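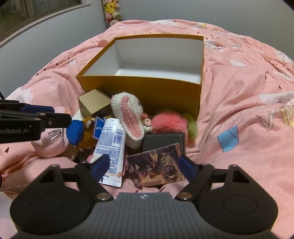 From: Lotte Stevens
To: Ikdale list
Re: Zakance hire kit, worth the money?

Dear all, and especially dear Ayman,

Sorry for the slow reply. I wanted to have the kit in my hands for a good while before saying anything about it, and then my sister came to stay, and then I had to find the packing list again. Anyway, I've now had the Zakance set for most of the hire period and I'm ready to be opinionated.

Ayman Haddad wrote:

> Hello everyone,
>
> Has anyone tried the handheld grippers that Zakance hire out?
> Our group in Brargate would like to record some tidying and
> packing jobs in people's own homes, and the hire price I've
> been quoted is 280 for the month, for the pair. I can get
> that past the others if somebody can tell me:
>
> - are they comfortable for a whole afternoon?
> - what are they like with soft things? Most of what we have
> in mind is toys, clothes and bathroom bits.
> - is the support any good, or is it a web form and silence?
>
> Lejla thinks we should build our own. I have seen Lejla's
> soldering and would like to have a second option ready.
>
> Many thanks,
> Ayman

I'll take them more or less in your order. 280 is what I paid too, and carriage was extra, so do ask about that before you go to the others with a figure. Mine came by courier in a padded case with the leads, the charger and a printed manual of 54 pages, of which I'd say you need the chapter on calibration and can read the rest in the bath.

Comfort first. They're bulkier than I'd pictured, and for the first afternoon I kept knocking one against the other whenever I brought both hands in towards the same small thing. You learn to come in from the sides, with one hand waiting a bit further back until it's wanted. My wrists were complaining by teatime on the first day and not much after that. Lies Declercq, who has smaller hands than I do, never got on with the left one and ended up swapping hands every so often.

Soft things were what I was most curious about, so I set up a packing job on the bed: soft toys, crochet, a pom-pom, cards, a few small boxes, and a big cardboard gift box to put it all in. I'd really recommend a mixture like that to start with. You find out very quickly what your hands want to do and what the fingers will let them do!

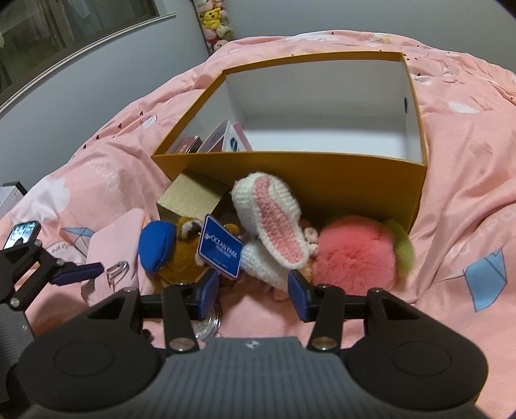

Can one person use the pair without a helper?

One person can do the recording alone with a gripper in each hand, but the first calibration goes much faster with somebody else reading out the steps.

Back to the soft things. The blue pads are kind to plush and to crochet. An ear or a paw is the obvious place to take hold, and it's the one I'd avoid, because the rest of the toy then swings about and you spend ages persuading it over the side of the box. Take it round the middle, slowly. The pom-pom was easier than I'd feared, as you can squash it quite a lot and it doesn't mind. Cards lying flat are the real nuisance. You can't get a pad under one on a bedsheet, so either lean them against something beforehand or slide them to an edge, and I did a good deal of both.

Bottles and tubes are fine as long as you turn the gripper to suit them. When a thing lies at a slant, line your wrist up with it first and then close - I was forever closing first and twisting afterwards, and Sem Bosman (who looks over my recordings for me) could pick those ones out straight away.

I put my notes on the list's shared page as I went along, and I'm pasting in the part on setting up, since Ayman's group will want it:

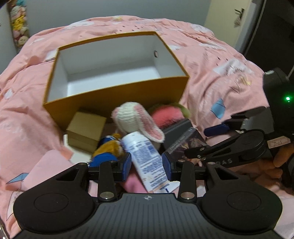 Last changed: September, 16:40

Charge both grippers the night before, even if they say they're full. Open and close each one fully a few times before you begin, so the travel is read properly. Have your box open and standing where both hands can reach over it. A bed is a forgiving surface and nothing rolls far, but a thick cover gives under the fingertips and you'll press deeper than you meant to. A table is better for anything thin.

Lay the small things close to the box in one heap and leave yourself room on either side. Decide on the order before you start and say it aloud once. Put soft toys in last if you want the lid to close, or first if you've something breakable to go on top.

End of paste. I see I never wrote the bit about wiping the pads. A barely damp cloth does it, and let them dry before you pick up anything printed.

As for support, I can only speak kindly of them. My right-hand gripper wouldn't pair one evening, and I wrote in expecting nothing until the next day, but somebody called Maes answered within the hour and talked me through resetting it. Quote your hire number when you write (mine is 2161, and I know it by heart now). The upload page is another matter. It loses its place if your connection drops, and there's no telling which recordings have gone through without opening them one by one. I've asked whether that's going to be mended and was told it's on the list, so we'll see.

Would I hire it again? I would, for a month, with two or three people sharing it and the jobs planned beforehand. On my own I had too many days when the case just sat in the hall. And Lejla should still build hers, I think - I'd love to try it, soldering and all.

If your lot would like to come over and have a go before mine goes back, write to me off the list and I'll put the kettle on.

Warmly,
Lotte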